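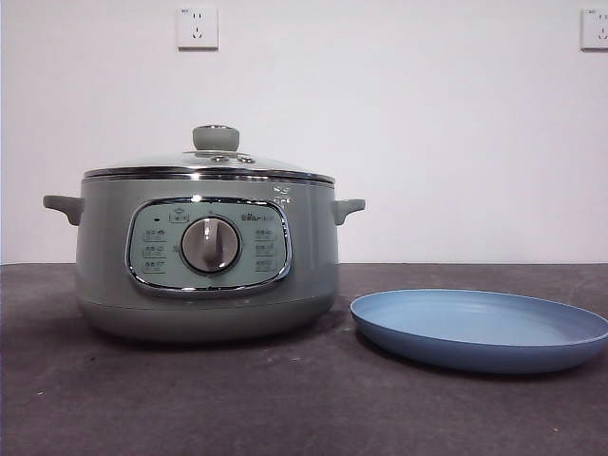
The One Pot on the Table

Bastien Picard cooked for eleven years in an apartment kitchen with 27 inches of counter. When he moved to a bigger place in Plekberg, he kept cooking the same way: one electric pot, set on the table, plugged into the wall, with a plate next to it for whatever came out.

"I had room for a real stove and I bought one," he says. "I use it for coffee."

Electric multi-cookers have been around long enough that most people have an opinion on them. Many were bought for a dorm room and left behind there. Others came as wedding gifts and went to the back of a cabinet. The ones that get used tend to be the ones that stay out, and that has changed how they look. The black plastic and bare steel of older models have given way to softer colors. Gray-green is a common one now, often with a matching knob and handles and a band of chrome around the controls.

Picard runs a small repair counter at Besnard, a kitchen supply shop, where people bring in pots that have stopped heating or lids that no longer sit right. He sees a lot of them. He has firm views on what makes one worth keeping.

The lid

He starts with the lid. A glass lid lets you check a stew without opening it. Every time a lid comes off, heat goes with it, and a pot with a modest heating element takes a while to get that back. Glass also shows you when rice is close to done, when the foam has settled and the surface starts to pit.

The weak spot is the hardware. Knobs loosen from being lifted and set down, and steam vents collect starch. Picard tells customers to run a toothpick through the vent after cooking rice or oatmeal, and to wipe under the steel rim with a damp cloth. Food dries there and smells long before anyone thinks to look.

Set a hot lid down on a towel or a dry plate. Cold stone and wet sinks are hard on glass.

The dial

Push buttons are cheap to make and easy to clean. Picard still prefers a dial. He likes one with a raised grip, big enough to turn with a wet hand or a potholder.

"My mother has bad fingers," he says. "She won't touch the button kind. With a knob she can feel where she is."

Dials do need some care. Grease works in behind them, and a dial that drags is usually dirty. He wipes around the base with the pot unplugged and the cloth wrung nearly dry. He does not spray anything on the panel.

The table

People put these pots under cabinets, and the steam ruins the finish. At Besnard he has had customers ask for cabinet glue. A table against a plain wall is better, with open air above the lid. Painted walls should be washable if the pot sits close. His own wall is white and he has repainted it twice in 5 years.

He also likes cooking at table height. You can look down into the pot, stir without raising your shoulder, and serve sitting down. Side handles should be short enough to stay out of the way and wide enough for a folded towel. Empty the pot before you carry it any distance.

What goes in it

Picard's regular dish is chicken thighs with rice, and he makes it most weeks.

He browns 2 thighs, skin down, on the highest setting with the lid off. They come out onto a plate. A chopped onion goes into the fat with salt and a little paprika. When the onion is soft he adds a cup of rinsed rice, stirs it until it looks shiny, and pours in a cup and a half of stock. The chicken goes back on top, the lid goes on, and the setting goes down to a simmer. He leaves it alone until the rice has taken up the liquid and the chicken is cooked through, then turns the pot off and lets it stand 5 minutes.

For the rest of the week he makes lentils, soup from whatever is left, and eggs, which he steams with an inch of water in the bottom.

He uses the same wide plate for resting the meat and eating dinner, washed in between. The set came from Stolano and there were six. Four are left.

His advice to anyone shopping is to turn the knob, lift the lid, and pick the pot up by both handles before paying. If the store keeps it in a sealed box, ask for the display model. Then find a spot for it near an outlet and leave it there.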